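The Door Remembers Everything

Wednesday, April 10, 2024

We bought the fridge in December, when it is dark by the time anyone gets home and every surface in the kitchen looks clean. The color is called Glacier Mist or something along those lines. It is blue-gray, very pale, and so glossy you can fix your hair in it. It cost 900 dollars, marked down, and I was proud of myself for weeks.

Then spring came to Ilton and the sun found the kitchen.

I had no idea a family could touch a door that much. There were prints at handle height, naturally, but also prints up by the top, where the cereal isn't and never has been. There was a long smear at hip level that I blame on a coat. Somebody had leaned a forehead on it. I suspect me, on a Monday.

My first attempt was with a bottle of Fastaven spray, which promises a streak-free shine and gave me streaks in a pattern I can only call ambitious. Then paper towels, which left lint. Then more Fastaven, out of spite. By the end I had a door that looked like someone had tried to draw weather on it.

What works, for me at least, is dull. Warm water, one drop of dish soap, an old gray cloth that has been through the laundry so many times it has given up any opinions. Wring it out until your wrist complains. Start at the top, go down in overlapping passes, press flat and keep your other hand somewhere you don't mind wiping again afterward, as it will leave a perfect set of five fingers. 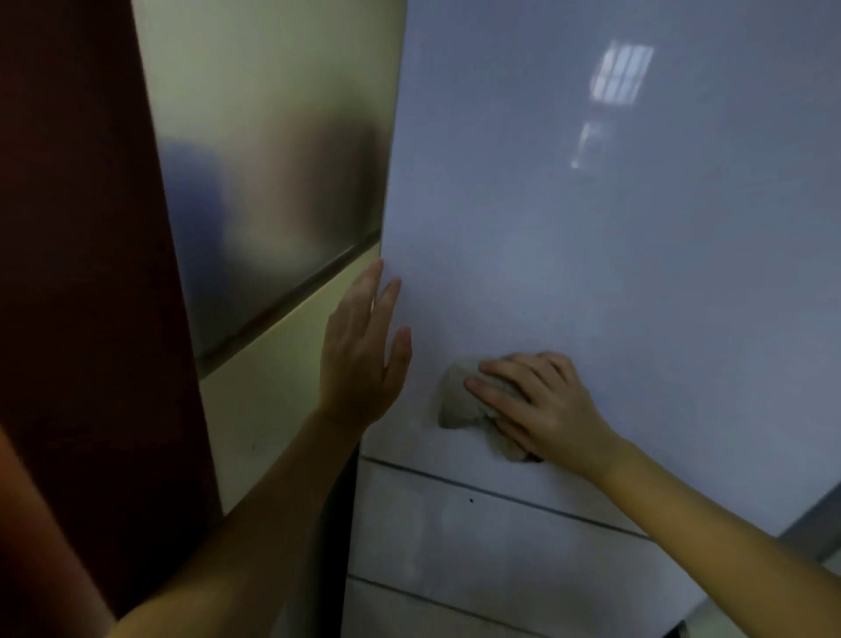

The window test

Glossy doors come with their own inspector. Ours reflects the kitchen window, bars and all, and if the bars come out crisp you can stop. If they look like they are underwater, go back to the sink.

Don't forget the seam under the big door either. I ran a cloth along ours and it came away with what I believe was 60 percent of a pancake.

The whole job takes me one side of a Kubíček record – they're a loud polka band, good for elbows – and lasts until somebody wants yogurt.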